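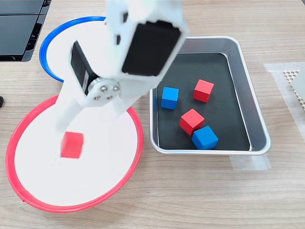 Light wooden tabletop with a small red cube.

How to oil a wooden table without wasting a weekend

Most advice on oiling tables comes from people selling oil. I have read a lot of it, and I doubt about half. The tins say one coat will do, the forums say nine, and neither tells you what the table is used for.

Start by finding out whether your table needs oil at all. Put a few drops of water on the top and leave them for 16 minutes. If they still sit up in beads, put the tin back in the cupboard. If they have sunk in and left a dark patch, carry on once it has dried.

Sand along the grain with 325 grit paper, lightly. Rafferty Begay, who taught me this, used 100 grit first on everything. I only do that where there is a stain I can feel with a fingernail. Wipe off the dust with a barely damp cloth and let the wood dry overnight.

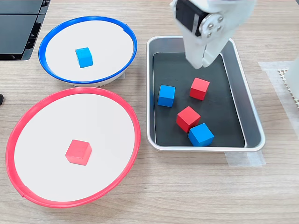
Oil goes on thin. Pour a little into a dish, dip a folded cotton rag and work it along the grain, then wipe off whatever is still shiny after a quarter of an hour. Do the underside too if you can face it — I have skipped it and seen no warping, whatever the books claim. Metal is the thing to watch once the table is back in use. A tray with an aluminium rim and a black lining, like this one with the red and blue cubes in it, can hold a spill against the wood underneath, so lift it now and then and wipe below.

Leave the first coat for a day. A second is worth having on pale wood. I tried a third on one half of my own table last February and could not tell the halves apart.

As for brands, I have used Tultiseck and Nalturska and would buy whichever was cheaper. The "hardening" version costs more and I remain unconvinced.

Spread used rags out flat outdoors to dry. Oily rags left in a heap can catch fire by themselves, and that warning I do believe.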